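Wanted: a part-time researcher who likes reading bank paperwork
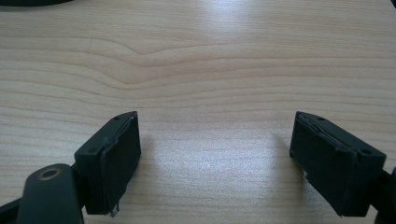
A table at the Gunholm office.

Hi, I'm Tươi Triệu, and I run the banking desk at Gunholm, a small group that writes about how lenders get into trouble and who ends up paying. I'm looking for one more person to join us, starting in July.

The project is called Clesard. We're going through the loan books of credit unions that were merged or wound down, and trying to work out who signed off on what. So far we have 374 files, mostly scanned board minutes and audit letters, and I've read more of them than is good for my eyes! Some are dull. Some have a loan to a director's cousin tucked away in an appendix, and those make my week.

What you'd do: read files, pull out names, dates and amounts, put them in our spreadsheet, and tell me when something smells off. You'd also help Nestor Rivera with records requests, so you can't be shy about calling a clerk's office for the third time (he's very polite on the phone, and it works). Now and then you'd draft a page or two for our newsletter.

You don't need a finance degree. I came to this from tax prep, and I still look things up. You do need to be able to read a balance sheet, or be willing to learn fast, and you need to write down where you found things. Spanish or Romanian would be great - a few of the files are in one or the other.

It's up to 18 hours a week, at 50 dollars an hour, for 17 weeks. Mornings are best for me, but I'm flexible. You can work from home most of the time, though I'd like to see you in the office for the first couple of weeks.

If you or a close relative has worked for any lender in the Policarpio group, please say so in your note. It won't rule you out, but I need to know before I hand you files.

To apply, send me a resume and one page on a money story you think got dropped too soon. No cover letter, please. I read everything myself and I'll write back either way.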